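Home | Forums | Shop Planning | Hardware | Search | Log in

Shop Planning > Budgets and Buying > Second arm or better hand? Trying to spend this once
Last updated: Thursday, January 8, 2026

werdale_bench
Hi all, longtime reader and very occasional poster. We're a small outfit at Werdale doing pick and sort work for other people's odds and ends, and after a lot of coffee I've finally been told there's money in the spring budget. The catch is that it has to be committed by May and I only get to ask once, so I'd love to hear from folks who have already made this choice (and maybe regretted it a little!).

We have one arm with a plain two-finger gripper. Option one is a second arm just like it. Option two is keeping the one arm and putting a jointed hand on it, fingers and all, because so much of what comes through is small and awkwardly shaped. I keep going back and forth and my spouse has asked me to please stop talking about it at dinner.

stidness7
Welcome out of the shadows! I'd go for the hand, but please put money aside for everything that hangs off it. When we did ours at Stidness the quote for the hand looked fine, and then came the adapter, the cable sleeve, the spare fingertips and a bracket we had to have made twice. Those extras came to 1462 dollars and not a penny of it was in my plan. I had to go back and ask, hat in hand, and it was not my favorite meeting.

oakflat_dana_shop
I'll be the grump here. Buy the second arm. Hands are lovely and everybody gathers to watch them, but a two-finger gripper with a few swappable pads handles most of what a small shop sees, and when one arm is down you still have the other one working. We run over 1000 picks on a decent day with the plainest grippers you can buy.

stidness7
That's fair if your parts are all alike, and I know yours mostly are. Werdale said odds and ends, though. We had a drawer full of pads and spent half our mornings changing them.

oakflat_dana_shop
Half your mornings sounds like a pad problem to me, friend. A tool changer would have fixed it for less than the hand did.

stidness7
Maybe so! I priced one and it wasn't less, but I'll grant you I didn't shop very hard.

jolon_evenings
Coming in from Jolon, where we've had a hand on the arm for a while now and I'm fond of it, so take this with some salt. My one piece of advice is to think about the room before you think about the catalog. Measure how far the elbow swings, and then measure again with the hand on, because the whole thing gets longer. We ended up moving shelves, and I wish I'd had a line in the budget for that too. Ours today:

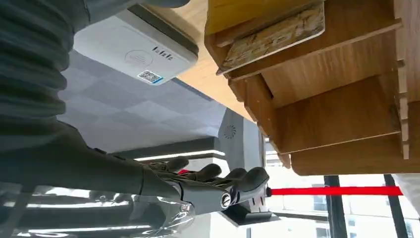

Should the sleeve be a separate line in the budget?

Put it under spares with at least one extra, and ask the seller for the price of the sleeve alone before you sign.

Also, on the subject of sellers, ask them how long a replacement finger takes to arrive. I'd pay a bit more for someone who keeps them on a shelf.

werdale_bench
Oh, this is wonderful, thank you. I hadn't thought about the length at all and our cell is pretty snug. Trujillo quoted me 600 for an on-site fitting visit, which I'd crossed out to make the total look nicer, and now I'm thinking I should write it back in.

oakflat_dana_shop
Write it back in. I still say second arm, but whichever you choose, pay for the visit.

stidness7
Agreed with the grump on that one. Get them to come before you order, if they'll do it, and have your trickiest parts laid out ready for them.

werdale_bench
Calling them in the morning. I'll post the numbers once I have a real quote for both.

Previous thread | Next thread | Back to top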